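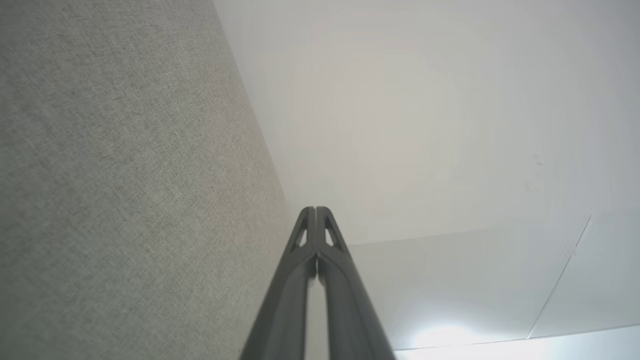
Went to the open day at Flastmont's robot workshop. Posting my notes before I forget them.

The arm they had running is the Witari. Two fingers on the end, dark grey, with long triangular holes near the tips. I expected something chunkier.

First demo was picking up washers from a tray and dropping them down a tube. It did 288 without stopping. Then it missed one, tried again and carried on.

Second demo was soft things: a sponge, a bread roll, a bag of rice. The roll came back with two dents in it. They said the grip force was still being set.

They let us drive it ourselves for six minutes each. You hold a handle and the arm copies you, slightly late. I knocked over a cup -- twice.

Asked about price. The fingers are 300 a pair and they expect to change them every 1,000 hours. No figure for the whole arm yet.

There was a talk on Nandov, their software. Too many slides, but the part on teaching it a new job by hand was clear enough.

Next open day is in October. Free, but you have to book. Parking is on Trujillo's side of the yard -- the front gate was locked when I got there.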